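Grirgate, le 2021-01-11. La maison Prelard annonce l'ouverture des inscriptions à son programme de formation à la communication en situation de conflit, destiné aux équipes de médiation. 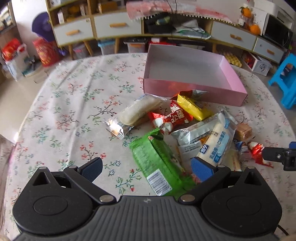 Selon Faizal Latuheru, les différends examinés en décembre portaient presque tous sur un courrier resté sans réponse.

Le programme comprend 12 séances, assurées par le cabinet Mirnon, et pourra accueillir jusqu'à 104 participants.
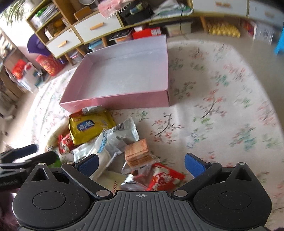
Les candidatures sont à adresser à Kyrylo Moroz, service des formations, Prelard.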